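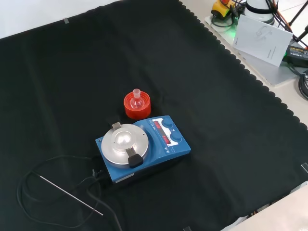 仪器面板上的数字多显示一位，不等于测量多可靠一位

采购技术文件里最常被误用的两个词是“分辨率”和“准确度”。分辨率指显示装置能够区分的最小示值差，准确度描述示值与参考值的接近程度。前者由显示位数和模数转换决定，后者取决于传感器、安装位置、校准状态和环境。供应商把前者印在样本首页，把后者放在附录，验收人员往往只核对首页。

Tremidmont 的一份内部验收规程可以说明问题。规程共 13 条，其中 2 条涉及显示，要求末位稳定、无闪烁；涉及校准溯源的条款只写“附合格证”。合格证证明出厂时通过了检验，没有给出测量不确定度，也没有给出校准点。用户在 60 ℃ 使用，校准点若只有 100 ℃，中间的偏差只能靠假设。

加热类设备的情况更复杂。面板示值通常对应加热体内部某一点，容器内液体的温度受接触面积、液位、搅拌和散热影响，与示值之间存在系统偏差。该偏差随工况变化，不宜用一个固定修正值处理。合理的做法是在实际容器、实际液量下用独立测温元件比对，并把比对条件写入记录。

Plonent 去年 10 月整理了 2,196 条温度记录，绝大多数写到小数点后一位，注明测温位置的极少。这类数据日后无法复核，保留的小数位没有意义。

笔者主张修改采购模板：分辨率降为参考项，不参与评分；准确度须注明适用范围和测量点；校准证书须包含不确定度及包含因子。反对意见主要是成本。校准费用确实会增加，小型实验室可以按用途分级，仅对影响结果判定的设备执行完整要求，其余设备贴“仅供指示”标签。

分级清单应由使用部门编制，质量部门审核，设备移位或更换容器规格后重新评估。

13/07/2020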